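Keeping Children Safe at the Front Door: Household Tips

Most of what follows takes an evening to set up. It is meant for families who have sitters, relatives or neighbors picking up their children, and for anyone who has just moved to a new town.

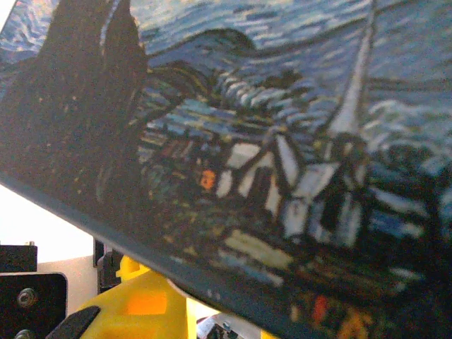
Agree on a family password

Pick one word that your child can remember and that a stranger would not guess. Pet names and street names are poor choices. Anyone who comes to collect your child without notice has to say the word first. If they can't, the child goes back inside and finds a teacher or another adult they know.

We used "Plodport" for two years. It was a made-up town from a bedtime story. Change the word once it has been used in front of other people.

Write out a pickup list

Put the full name and phone number of every person allowed to collect your child on one sheet of paper. Give a copy to the school and one to the sitter, and keep one inside a kitchen cabinet door. Cross people off when things change. An old list can cause real trouble if there has been a separation or a falling-out in the family.

Ask the school how it checks names. Some offices look at a photo ID and some only ask the child.

Check a new sitter properly

Ask for the names of 2 families the person has worked for and call both. Ask what hours they worked and why the job ended. Look at an ID and write down the full name as it appears there. Have the sitter come over for an afternoon while you are home before you leave them alone with the children.

Be careful with anyone who offers free child care and wants to take the child to a place you haven't seen. If it is a home day care, ask for the license number and look it up with your state. Go and see the rooms yourself.

Door rules for kids

Children under ten don't open the door, even to people they know. They call an adult.

Nobody on the other side of the door is told that a parent is out. "Mom can't come to the door" is enough.

Deliveries stay on the step.

Practice by going outside and knocking. Dirceu Portela, my neighbor on Barros Street, did this with his twins and found that both of them opened up when he said he had a package. They did better on the third try.

Keep a folder ready

If a child goes missing, the police will want information fast. Keep these together in one folder:

A clear face photo, replaced every 4 months for toddlers and once a year for older kids
Height, weight, eye color and any scars or birthmarks
Medicines and allergies
Names and phone numbers of close friends
A copy of the birth certificate

I redo the photo in November when the school pictures come home.

If you can't find your child

Search the house first, but keep it short. Look in closets, under beds, in the car trunk and inside the washer and dryer. If there is a pool or pond nearby, someone should go there right away. Then call 911. You do not have to wait any set number of hours to report a missing child. Say what the child was wearing and where you last saw them, and keep your phone line free afterward.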